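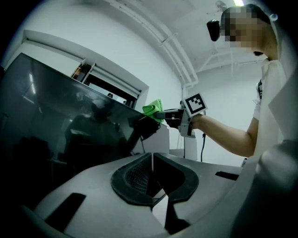 A green cleaning cloth against a dark glass panel. Skurwood's home help program covers light housework.

Skurwood to extend home cleaning help to residents over 70

Skurwood will open its home help program to every resident over 70 starting in October, the city council decided Tuesday night. Until now the program has taken only people referred by a doctor or a hospital social worker.

The vote was 6 to 1. It followed an hour of public comment at the Sydorenko Building, most of it from people who already get the service or who have a parent on the waiting list.

Home help pays for a cleaner to visit once every two weeks for up to two hours. Cleaners wash floors, change beds, clean kitchens and bathrooms, and wipe down windows and other glass that can be reached from the floor. They do not climb ladders, move heavy furniture, cook or help with bathing. Those rules will stay the same.

The program served 1,117 households last year, according to a report given to the council before the meeting. Another 135 were waiting for a first visit when the report was written. The longest wait was just under five months.

Nighat Bugti, the city's director of senior services, told the council that the referral rule had become the main cause of the delays. A resident first has to get a doctor's appointment, then get a form signed, then wait for the city to check the form. Many forms come back with a missing date or the wrong box marked, and the process starts over.

"We have people who are 84 and perfectly healthy, and what they can't do is get down on the floor to clean behind a toilet," Bugti said. "Their doctor has nothing to treat. We were sending them for an appointment so that somebody could sign a piece of paper."

Under the new rules, residents will need to show proof of age and a Skurwood address. People under 70 can still apply with a referral.

Visits will no longer be free for everyone. Households above the program's income limit will pay $26 a visit, billed every three months. Those below the limit will pay nothing. People already in the program will not be charged until their next yearly review, whatever their income.

The fee drew most of the objections on Tuesday. Several speakers said they would rather keep the referral form and keep the visits free. One woman said her mother had been with the same cleaner for four years and would likely drop out over the cost. Another speaker asked why there would be a single fee when a person living in a one-bedroom apartment gets a much shorter visit than a couple in a house.

Bugti said a sliding fee had been looked at and would have cost more to run than it brought in. She said her office would report back to the council in the spring on how many people had left the program and why.

The one vote against came from Svyatoslav Palamarchuk, who represents the north side of the city. He said he supported opening up the program but did not think there were enough cleaners to do the work.

"We can't get to the people we have now," Palamarchuk said. "I'd like to see the waiting list at zero before we invite more people to stand in it."

The work is done under contract by Naloletti, a cleaning company based in Pasley. The company told the city in a letter that it plans to hire more staff before October and has started taking applications. Starting pay for the new jobs was not given in the letter, and a question about it from the council was not answered at the meeting. Bugti said she would ask for the figure in writing.

Pasley runs a similar program and dropped its own referral rule two years ago. Its waiting list grew for the first six months and then fell, according to the report. Pasley does not charge a fee, but it limits visits to once a month.

The council also approved a smaller change to how visits are scheduled. Cleaners will call the evening before to confirm, and a resident who has to cancel will be offered another date within ten days. At present a canceled visit is simply lost until the next one on the calendar. Residents had complained about this at two earlier meetings, mainly people who had missed visits while in the hospital.

A proposal to run the service 365 days a year was taken off the agenda before the vote. Visits will continue to be made Monday through Saturday, with none on city holidays.

Applications under the new rules will open in September. Forms will be available at the senior services desk on the first floor of the Sydorenko Building, at both branches of the library and by mail. Residents who are already on the waiting list do not need to apply again and will keep their place. Anyone with a referral form still being checked will be moved to the new process automatically and will get a letter confirming it.

The senior services desk is open from 9 a.m. to 4 p.m. on weekdays. Staff there can help with the form in English, Spanish and Urdu.

The council's next meeting will deal with repaving on the north side and the summer hours for the city pool.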